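Why do plates stack so well?

Setting the table or clearing it, you end up with a pile. Big plate, small plate, maybe a bowl on top. Why doesn't it all slide off?

Start with shape. A plate is flat in the middle and goes up a bit at the edge – that edge is called the rim. Put a smaller plate on a bigger one and the small one sits down inside the rim, like a kid in a wading pool. Even if it slips over to one side, the big rim slopes up and slows it down.

Lots of plates have a thin dark line at the rim. Just for looks. Flowers too. Old ones fade after alot of washing.
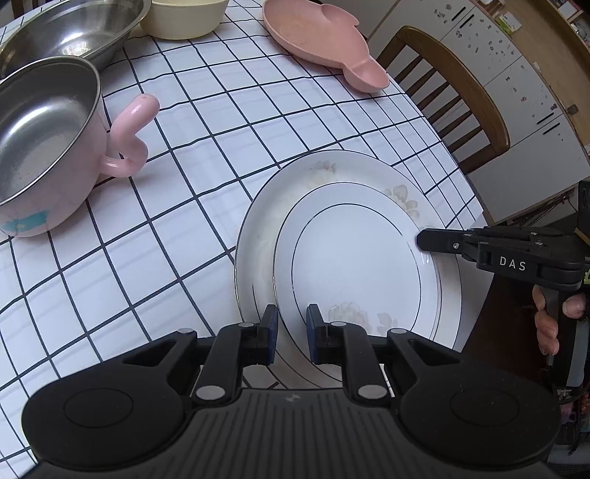 Grandmas at the Clornham kids' club say the heaviest plate always goes on the bottom, and you never carry more than you can see over.

Good rule! Heavy things low down make a pile steady. Scientists call it a low center of gravity. Gravity pulls everything down, and a pile with its weight near the table is harder to tip.

Now the tricky bit – stuff that isn't plates. Bowls are round and deep. Mugs have handles that stick out. You can still stack them if you go from wide to narrow. Wide plate first. Then a shallow bowl. Mug goes in the bowl. Little bowl on top, if it fits in the mug. Putting one thing inside another is called nesting, same word as birds.

Mixed piles wobble more than plates do, so keep them short and hold the sides. 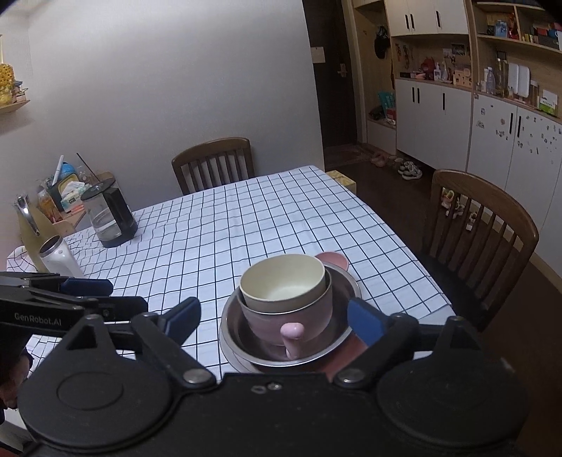 Plate, steel bowl, pink mug, little bowl: a nested stack.

Try it at home. Use plastic dishes, not the good ones. Build one pile wide to narrow. Then build it upside down, narrow on the bottom. Give the table a tiny bump. Which one falls frist? Write down your guess before you bump.

Ask a grown-up before you touch anything glass or anything hot. Kettles stay where they are!

Curkodetti Kids Explainers | Contact us | © March 2020 Curkodetti | Back to top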